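Speaker notes: Getting a household ready for a winter power outage
Girklow branch library, evening session, 30 minutes plus questions

Slide 1. Title

Thank people for coming. Mention the sign-up sheet for the county alert system by the door. Phones can stay on, just turn the ringer down.

Say what the talk covers: ice storms and long outages, what to keep in the house, how to stay warm safely, and what to do with the fridge. Flooding is a separate talk in the spring.

Slide 2. What happened in December

Most of the room will remember this, so keep it short. Freezing rain started before supper and went on until after midnight. Tree limbs came down on the lines along the Zudau road and 1,234 homes lost power. Most were back on by the next evening. The last 310, nearly all of them on the Gulloditz side of the river, waited 4 days.

The point to make is that the wait depends on where you are on the line. If you are at the end of a long rural run, plan for the longer number.

Ask for a show of hands: who was out more than one night?

Slide 3. Heat

Pick one room. A small room on the south side with a door that closes is best. Everybody sleeps there, pets included. Hang blankets over the windows after dark and roll up a towel along the bottom of the door.

Never run a generator in the garage, even with the big door open. Never bring a charcoal or gas grill inside. Don't heat the house with the oven. Go slowly on this slide and say it twice. Carbon monoxide has no smell and people get drowsy before they know anything is wrong.

Battery carbon monoxide alarms: one on each floor, one near where people sleep. Test them tonight when you get home.

Slide 4. Bedding and clothes

Layers work better than one heavy coat. Hat on in bed. Cotton that gets damp stays cold, so change socks before you lie down. Keep the extra blankets in one place and tell the whole family where that is. A lot of people had plenty of bedding in December and spent the first hour looking for it with a flashlight.

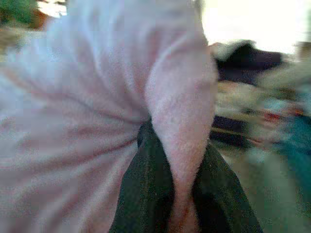

Slide 4: soft pink cloth, close up.

Wash stored blankets once a year and dry them all the way before they go back in the closet. If you use plastic bins, label the short end so you can read it on a shelf.

Slide 5. Water and food

One gallon of water per person per day. Homes on a well lose the pump when the power goes, so anybody out past Malabanan should fill the tub when a warning is issued. Tub water is for flushing. Drinking water goes in clean, closed containers.

Keep the fridge shut. It will hold for four hours. A full freezer holds for two days, a half-full one for one day. A cheap thermometer in each saves guessing. When in doubt, throw it out, and don't taste it to check.

Manual can opener. Somebody always laughs. Let them, then move on.

Slide 6. Downed lines and medical equipment

Stay well back from any wire on the ground and call it in. Treat it as live.

If anyone in the house uses oxygen or other powered equipment, call the utility now and ask about its medical list. Being on the list does not guarantee you get power back first. You still need a backup plan and a place to go.

Slide 7. Questions

Likely ones: generator size (ask an electrician, and never plug one into a wall outlet), draining pipes, whether the school gym will open as a warming center again. On the gym, say it is decided storm by storm and the alert system is where it gets posted.

Handouts are on the back table. Lights need to be off by 8:30.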